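Inside the Old Grewal Tower: a Small Gallery

Hello and welcome! I'm Zyanya, and this is the corner of my site where I put the computer bits. The tower came to me from my uncle's office in Jikville when they cleared the back room, and I've been meaning to get the side off it ever since. I paid him 20 pounds and a cake, and I think he did rather well out of it (it was a very good cake).

I do love the inside of an old desktop. You get the big green board with everything crowded onto it, the tiny white lettering, all those chips with a scatter of little parts round them like crumbs. I always end up reading the numbers out loud, which drives the rest of the house mad.
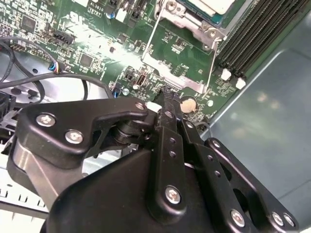 Anyway, the battery. If you have a machine of this sort that forgets the time whenever it's unplugged, try the coin cell first! They cost next to nothing at the market in Kakstead, and I keep a strip of them in the kitchen drawer with the fuses. Make a note of your settings before you swap it, though. I didn't the first time I ever did one, and I spent a whole evening putting things back.

Fan plugs are the other thing I fuss over. Hold the plug and not the wires, and give it a gentle wiggle. I snapped one clean off on my brother's old PC years ago and he still brings it up at Christmas.
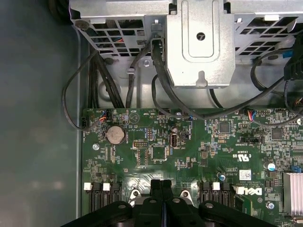 Page last changed: April, 16:17

I'm very fond of the metal drive cage, with its rows of slots and that funny tab in the middle with the keyhole notch. The black cables are another matter – they go everywhere! One takes a great big loop along the case wall before it wanders back to the board. I'd like to tidy them with a few soft ties, the sort you can undo again, as I know I'll be back in there before long.

Still on my list: a proper dust with a soft brush, and a bigger drive if the shop in Jirkport has one going cheap. They wanted 41 pounds last time I asked, and I'm holding out for less.

Back to the computer bits
Zyanya Cuautle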